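3.2 Layout of the pieces in the tray

Most earlier studies of small-part sorting begin with pieces that have been tipped out at random, and random piles are wonderful things to work with. But they hide a question we had wanted to ask for a long time: how much does it matter where a piece lies in relation to the walls? A stick in the middle of an open floor can be reached from any side. The same stick pushed up against a wall can't, and when it also has a block touching one end, most of the easy ways to get hold of it are gone.

The Collano set was put together with this in mind. It uses just two kinds of piece, reddish-brown wooden sticks and dark green rectangular blocks, and each layout holds three of the first and two of the second. We kept the numbers fixed across all 288 layouts so that any difference between them would come from position alone. Each layout was drawn on paper first, then laid out by hand and checked against the drawing.

Figure 2 gives a layout from the group we call "wall and open floor." One stick and one block lie end to end along the base of the back wall, and the remaining three pieces are nearer the front. We are especially fond of this group, as it puts a hard case and several easier ones side by side in the same tray. 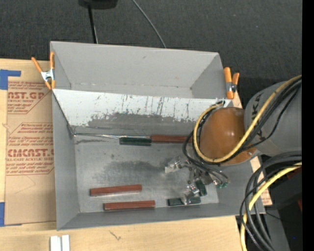 Figure 2. A layout from the "wall and open floor" group, with a stick and a block in line along the back wall.

The two sticks toward the front left deserve a closer look. They run parallel, with the lower one shifted slightly to the right. In the Odach layouts, which came before ours, parallel sticks were always level with each other, and the pair could be treated almost as one wide piece. The shift breaks that up. It gives each stick a free end, and it was a real pleasure to find how much variety such a small change brought into the set. Of the 500 drawings we started with, over 141 had a shifted pair somewhere on the floor, and we kept as many of these as we could.

Wear on the surfaces was left alone. The back wall is scuffed and marked with dark streaks, its lower half carries a grayish band, and the floor is mottled, with a darker smudge toward the left of center. We thought about repainting before the March sessions and decided against it. Trays that see daily use look like this, and a clean gray floor would have made the outlines of the pieces far easier to pick out than they are in a real workshop. The Premomus trays, by contrast, are wiped and repainted between sessions -- a sensible choice for color studies, though it does make results harder to carry over.

The sloped sides matter too. A piece that slides partway up a slope tends to come to rest at an angle to the floor, and for this paper we wanted every piece lying flat. Any layout in which a piece had ridden up was laid out again from the drawing. In the Laizer study, which used a tray with upright walls, this step was not needed.

Distances between pieces were grouped into touching, near and far. A stick and a block end to end form one long line, and for those we recorded the pair as a unit as well as listing each piece separately. This gave 364 unit records across the full set. The double listing takes a little getting used to, but it lets a reader ask about the line along the wall and about its two members without going back to the drawings. The block toward the front right, beside the lower of the two parallel sticks, was listed as a single piece.
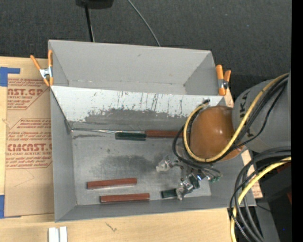
3.3 Order of removal

For each layout we wrote down the order in which the pieces left the tray, with pieces in the back line marked "W" and all others marked "F." Where two pieces left together, both were given the same rank and the next rank was skipped. Layouts in which a piece was dropped back onto the floor were kept in the set, with the new position added to the drawing in red pencil.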